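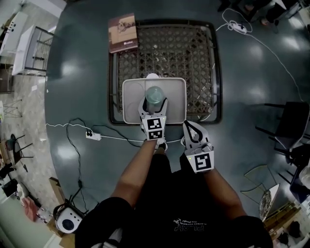 A day of teaching at Irkley begins with the small jobs, the ones people do at home without looking. The company, which has 40 employees and a rented floor in Wilturberg, wants its robots to clear tables, and it gets them there by having people do the clearing first. Each worker holds a pair of white grippers, one in each hand, and uses them in place of fingers. The two curved fingers of the left gripper close on a clear plastic cup on a white tray while the right one waits open, a little lower. The square black-and-white markers on the grippers tell the software where each hand is and which way it is turned. A finished run is saved as one demonstration, and then the cup goes somewhere else and the next run starts.

Līga Sproģis has been in charge of the teaching floor since August. Before that she trained new hires in a hotel kitchen, and she says the two jobs have more in common than she expected.

"You show it slowly, and you show it the same way you would want it done," she said. "If I'm sloppy with a cup, I get a sloppy robot."

The first version of the project, called Bosteo, was taught by remote control. An operator sat at a desk with two joysticks and a screen and moved a pair of robot arms through the task. The arms were in the next room. It worked, but it was slow, and new operators needed weeks before they could put a cup down without knocking it over. Over four months the team collected 501 usable runs.

With the hand-held grippers, most people are recording on their first morning. The total for the cup task now stands at 4000 runs, and the desk with the joysticks is used mainly for corrections. When a robot gets stuck, an operator takes over, steers it out of trouble and hands control back. Those rescues are saved too - Sproģis considers them the most useful material the company has.

Clear plastic is hard for the system. Cameras see through it, and the edge of a cup can vanish against a pale background. Glossy surfaces add reflections of the ceiling lights, which early versions of the software sometimes took for objects. The team's answer has been to record more of both.

Not every run is kept. A reviewer watches each one at double speed and throws out those with a drop, a long pause or a hand that wandered out of view. In one batch of 1074 runs, the reviewers rejected nearly a fifth. Workers are paid by the hour, so a bad run costs them nothing, and Sproģis wants to keep it that way. People who are paid by the piece start to rush, she said, and the rushing gets into the data.

Sales of the finished system have not started. Two cafeterias in Wilturberg have agreed to try it after closing time, with an operator on call at the remote desk. Sproģis plans to take the Thursday shift herself. Bowls are next on her list, followed by cutlery, which she expects to take until spring.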